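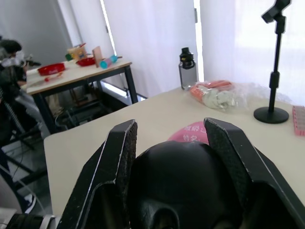 Okay, small apartment people, gather round. I've been trying to get one long table to work as desk, snack station and craft corner since November, and I finally have THOUGHTS. Thread!

First thing: everything tall or floppy goes along the back edge. Water bottle, bag of bits and pieces, the black stand. The front stays for whatever I'm working on and I love it so much more than my old pile-in-the-middle system.

Bottle with a carrying loop — best switch I've made in ages. I used to keep a mug by my elbow and you can guess how that went (RIP one notebook, 126 pages of very good lists). Now it lives at the back and I grab it by the loop on my way out the door.

Clear bags! I had 300 opinions about pretty boxes and then Mwajuma Makori told me to just use a see-through bag so I'd know what was in it. She was so right. Orange stuff, white stuff, all there at a glance, no digging.

Also a beige tabletop makes anything pink look fantastic. I didn't plan that and I'm thrilled.
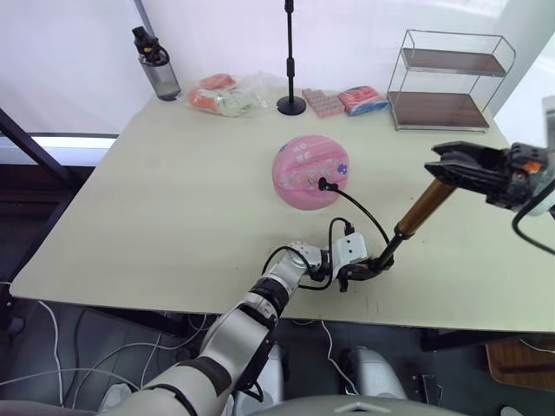
Pink ball in the middle, little brown shelves in the back corner

The ball! Look at the tiny characters and the stickers on it, I'm obsessed with that purple flowery one. The cable is black and I keep wanting a pink one to match. If you've seen one that isn't a mile long, please send it my way.

Now the rack. Two tiers, dark brown wooden shelves, metal frame, and I haven't put a single thing on it yet. I keep walking past just to admire it. Morenike Oyelaran is voting for plants on top and tea below, and I'm leaning toward tea on both.

Whole reset took around 35 minutes, and most of that was me wiping the same corner and changing my mind about the stand. It's at the back for now. Might move again tomorrow, who knows!

Tell me what you'd put on the shelves — I'm reading every reply over breakfast.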